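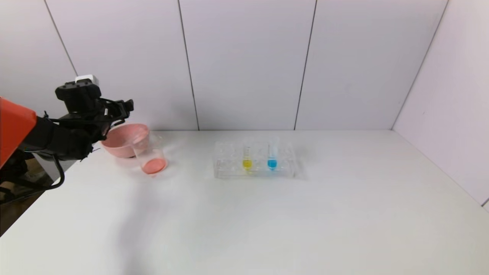
4.2 What happens to links when a course is copied

We come now to the part of the study that gave us the most trouble and, I think it's fair to say, the most pleasure. At Tekania, as at many colleges, a course is seldom built from nothing. An instructor copies last year's shell into the new term, changes the dates, swaps a reading or two and opens the doors. The copy tool brings the pages across faithfully enough, but a link inside a page may still point to the file in the old course, where the new students have no permission to look. The instructor, who does have permission, clicks the link, sees the handout and goes home happy.

We followed 212 course shells through one such changeover in September. In each shell we opened every page as an enrolled student would, using a test account with no other rights, and wrote down where each link led. A link was called "stranded" if it worked for the instructor and failed for the student. We kept these apart from links that failed for everybody, as the two have different causes and call for different kinds of help – a deleted file has to be found or made again, while a stranded one only needs to be pointed somewhere else. Of the shells we looked at, 60 had at least one stranded link in the first two weeks of teaching.

Stranded links were unevenly spread. The courses in the Ranholm program, which share one large folder of lab sheets and safety notes, had very few, and their instructors told us (cheerfully, and at some length) that they had given up keeping their own copies years ago. The Maddocks courses, where each instructor looks after a private set of files, had many more. It would be tempting to put all of this down to the shared folder, but the Ranholm courses are also older and have had more hands through them, and we can't separate the two with the records we have.

Figure 3. Gripper holding a clear test tube of bright yellow liquid, over a white tabletop. 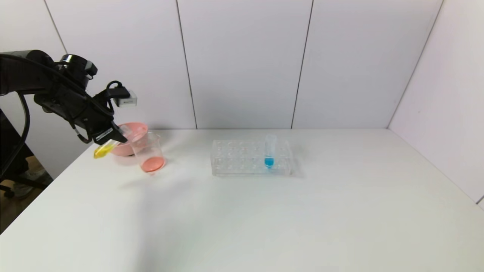
Size seems to matter less than we had expected. Our largest shell held more than 1000 files and had a single stranded link, which its owner, Arwel Rowlands, fixed while we were still on the phone with him. Some of the smallest shells did a good deal worse. What the troubled ones tended to have in common was a history of pages pasted in from a word processor or from another course, so that the full address of the old file travelled along with the words around it. Files attached through the regular menu came across with their links in good order in nearly every case we checked.

We should say a word about the Sernine link checker, which the college turned on for all staff partway through the work. It reads each page with the instructor's own rights, and so it passed over stranded links entirely. Several people we spoke with had run it, been told that all was well, and quite reasonably stopped looking. We have left shells checked this way in the totals, and we come back to the question of whose rights a checker ought to borrow in Section 5.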